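Cestel Round Plates and Wire Dish Rack

We have been selling the Cestel range at Bandstead since the shop was half the size it is now, and the round plates are still what people come back for, often years later when a child has left home and taken half the cupboard with them. They come in pink, teal and a handful of other colours, all made to be mixed, so please don't feel you must stick to one! Reinhold Engelhardt, who chooses our tableware, eats his own toast off a pink one every morning and won't hear a word against it.

The silver wire rack is sold alongside and keeps plates leaning on their edges while they drain. It sits happily at the end of a worktop, and you can leave your everyday plates in it between meals if cupboards are short. 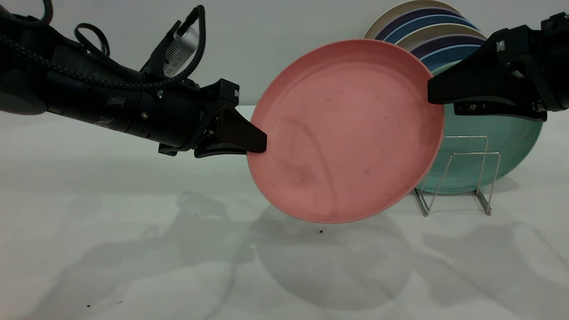 Can I buy the plates one at a time?
Single plates are available in every colour, and you can add the rack to the same order or leave it for another day.

A word about where you put it all. We're fond of a plain white table with coloured plates – the pink looks especially cheerful – and that is how we lay things out for the Govodness tabletop, which many of you have asked after. It is a simple matt white top with a brown wooden strip along the edge, and it suits a small kitchen very nicely. Crumbs and specks do show on white, so keep a soft cloth handy and give it a wipe when you clear away.
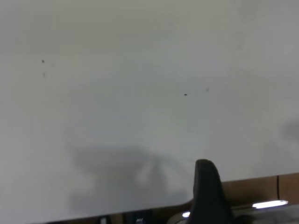 Govodness tabletop in matt white, with brown wooden edge strip.

Order codes
Round plate, pink: 319
Round plate, teal: 651
Wire dish rack, silver: 1072
Govodness tabletop, white: 40

The teal plates sold out in May and are now back on the shelf. For anything else, ask for Weidong Xie at the order desk, who will gladly talk colours with you for as long as you like.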